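Looking after a pale wooden table (and getting the marks out)

Posted 25th March

I've wanted to write up my table notes for ages, partly because my cousin keeps ringing me with a cloth in her hand asking "can I use this on it?" and partly because I had a proper go at our own kitchen table over the winter and was so pleased with myself that I've been boring people ever since. So if you've got a light wooden table, the sort that shows every cup of tea you've ever drunk, pull up a chair.

Ours came from a house clearance in Padthorpe. It cost me 200 pounds, which felt like a lot at the time for something with a sticky patch at one end and a blue felt-tip whale at the other. The whale took two evenings. I was rather sorry to see him go!

First thing, find out what's on the wood. Tables are usually either oiled or waxed, or they've got a hard coat of varnish or lacquer over the top, and what you do next depends on which. My test is a drop of water somewhere that doesn't matter much, near a corner or on the underside of a leaf. Leave it ten minutes. If it sits there in a bead and wipes off with nothing to show for it, you've probably got varnish, or oil in very good shape. If it leaves a dark spot (it dries out again, don't panic) then the wood is thirsty and wants feeding.

Everyday cleaning is dull but it's most of the job. I use a soft cloth, wrung out until it's barely damp, with a tiny squirt of washing-up liquid in the bowl. Wipe along the grain, then go over it again with plain water, then dry it straight away with a tea towel. I used to leave it to dry by itself and wonder why the surface had gone rough and fuzzy. No scouring pads, no bleach sprays, and please not those green-backed sponges. I did that once on my mum's sideboard and I can still find the patch with my fingertips.

Crumbs first, by the way. If you wipe over toast crumbs you're more or less sanding the thing.
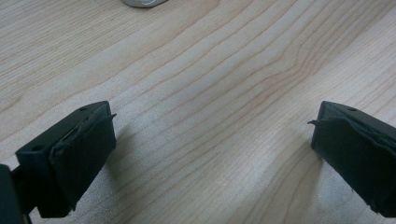

How do I get a white ring off a wooden table?

Gentle heat, usually. Lay a dry cotton cloth over the ring and pass a warm iron over it for a few seconds with the steam off, then lift the cloth and look. Do it again if the ring is fainter but still there. White rings are damp caught in the finish, so a bit of warmth often lets it out. Black rings are another matter, as those have gone down into the wood and you'll be sanding.

Now then, grain. On a pale wood like maple or birch the lines can be quite quiet until you get down level with the surface and look across it, and then suddenly there they are, long wavy bands and ripples all over the place. I love that. It does make life a bit awkward when you're sanding, because "go with the grain" is all very well when the lines run straight, and less helpful when they wander. What I do is follow the general direction, end to end, and keep my strokes long and light. Don't try to steer round every wiggle. You'll end up with a dip.

For an oiled top, I start with 200 grit paper to take off the dull layer and finish with 300. Wrap it round a cork block (or a bit of scrap wood with a piece of old towel between) so you're pressing evenly. I do the whole top even if only one end is marked. I know, I know. But if you only do the bad bit you get a pale island, and then you'll be looking at that instead of the stain.

Dust is the next nuisance. Hoover it with the brush head, then wipe with a barely damp cloth and leave it overnight. Underneath the edges too, where it clings.

Then the oil. Mine is a tin of Breten clear matt, which I like because it doesn't turn the wood orange. Plenty of oils do warm up a pale wood quite a bit, so try yours somewhere hidden and give it a day before you decide. I'd been using Kadlec, and it's lovely on the oak bookcase, but it went too yellow for me on the table. A tablespoon at a time, rubbed in with an old T-shirt, and then (this is the part people skip) wipe off everything that hasn't soaked in after a quarter of an hour. If you leave it sitting it goes tacky and your newspaper sticks to it. Two thin coats with a night between them is plenty.

One serious note. Oily rags can heat up and catch fire by themselves if they're left in a heap. Spread them out flat outdoors until they're completely dry and stiff, or soak them in water before they go in the bin. Mine get pegged on the washing line, looking awful.

A few odds and ends that didn't fit anywhere else:

Felt-tip pen on varnish: a dab of white toothpaste (not gel) on a soft cloth, small circles, wipe off. Try it somewhere hidden first, as it can dull a shiny finish.

Candle wax: put a bag of ice on it until it's brittle, then ease it off with an old plastic card. Never a knife.

Small dents: a damp cloth over the dent and the tip of a warm iron for a few seconds. The wood swells back up. Bare or oiled wood only, and you'll need a little oil on the spot afterwards.

Sticky patches: nine times out of ten it's old polish. Warm soapy water, wrung-out cloth, and more patience than you'd like.

Sunshine: pale wood changes colour in the light, so shift your fruit bowl and your table mats about every now and then, or you'll have the shape of them for good.

Kgomotso Le Roux wrote in to say she puts a folded blanket under her tablecloth when the family come over, and it's saved her table from hot dishes more than once. I'd still use a trivet as well. She also asked how often I re-oil, and the answer is twice a year, once in spring and once in October before the heating goes on properly. If you're in a very dry house you might want to do it more.

I'm doing the chairs next, and I haven't decided about the spindles, so if anyone has a way of sanding those without losing the will to live, do leave a comment.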